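Home | Forums | New posts | Members | Help | Log in

Search this forum Search titles only Advanced search

Drying clothes indoors: humidity, racks and where to put the dehumidifier

Print this thread | E-mail this thread

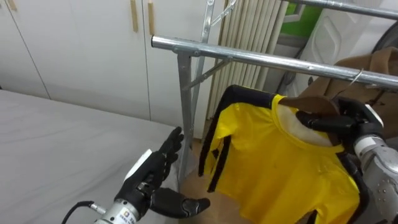
fenlandflat
3 Jun 2024

Second-floor flat, no outside space, no tumble dryer. All washing goes on a metal rack in the spare bedroom. Over winter the humidity in there sat high enough to wet the bottom of the window every morning and I had spots of mould on the wall behind the wardrobe by the time the clocks went forward. I want a proper arrangement in place before October.

Current kit is a Skudasel compressor dehumidifier, bought second-hand. It has a continuous setting and a laundry setting. As far as I can tell the laundry setting ignores the humidistat and runs the fan at full speed.

Questions:

Door open or shut while it runs?
Window on the latch or closed?
Is it better to point the outlet at the clothes or leave it in the middle of the floor?

Jeans and towels are the problem. Shirts are never an issue.

tarn_and_beck

Door shut, window closed. If either is open you are drying the rest of the building or the street. The machine can only remove water from the air that reaches it, and you want that to be the air coming off the clothes.

Outlet towards the rack, low down, with a gap. Air movement matters more than most people allow for. A towel in still air surrounds itself with damp air and then more or less stops drying.

Spin speed first, though. Every bit of water the washing machine throws out is water you don't have to evaporate. Run a second spin on towels and weigh the load before and after if you don't believe me.

quillwort

Disagree on the window. I have used no dehumidifier at all for 9 years. Rack by the window, window on the latch, door shut, trickle vent open. Cold winter air holds very little moisture, and once it comes in and warms up it will take up plenty. The running cost is nil.

tarn_and_beck

The running cost is the heat. You are bringing in cold air and either paying to warm it or drying in a cold room. A compressor machine puts the heat from condensing the water back into the room, plus whatever the motor draws. That is the whole case for it.

Your method works on a dry frosty day. On a mild wet one the air outside is close to saturated at a temperature not far below the room, and you gain very little.

quillwort

I don't heat that room, so there is nothing to pay for. Things take 2 days in bad weather. I accept that isn't acceptable to everyone.

Mould behind a wardrobe is a cold wall with no air passing it. Pull the wardrobe forward whatever else is done.

fenlandflat

Wardrobe is hard against an outside wall, so that fits. I will move it.

I can do the second spin. The machine defaults to a low speed on the mixed cycle and I had never altered it.

osier_bed

Two points not covered yet.

A compressor type loses output as the room gets colder, since the coil ices and it has to stop and defrost. In an unheated room in winter a desiccant type does better. It uses more electricity for the same water but the output doesn't fall off in the same way. I have a Gurkatar desiccant in the garage and a compressor one indoors, and would not swap them over.

Spacing. Hang on every other rail. Jeans by the waistband, opened out, inside out for the first half so the pockets dry. If the rack is full there are too many clothes in the wash.

tarn_and_beck

Agree on both. I would add that the filter on a second-hand machine should be the first thing looked at. Lint from laundry blocks it quickly and the output drops long before any light comes on.

marl_pit

Has anyone used the Dallden heated rack with the cover? The claim is that it does without a dehumidifier.

quillwort

The water still ends up in the room. The cover only slows it down. You would need the window or a dehumidifier either way.

osier_bed

As above. I had one on loan. Items touching the bars dried, the parts between the bars didn't, and everything had to be turned. Fine for socks.

fenlandflat

Reporting back. Filter was grey all over, now washed. Door and window shut, outlet at the rack, every other rail, second spin on the towels. Towels were dry in 10 hours, jeans slightly longer at the seams. The window stayed clear, although it is June and that proves very little. I'll put a humidity meter in there and post the readings when the weather turns.

quillwort

Try one load my way in the same conditions and post both.

fenlandflat

Will do.

Previous thread | Next thread | Back to top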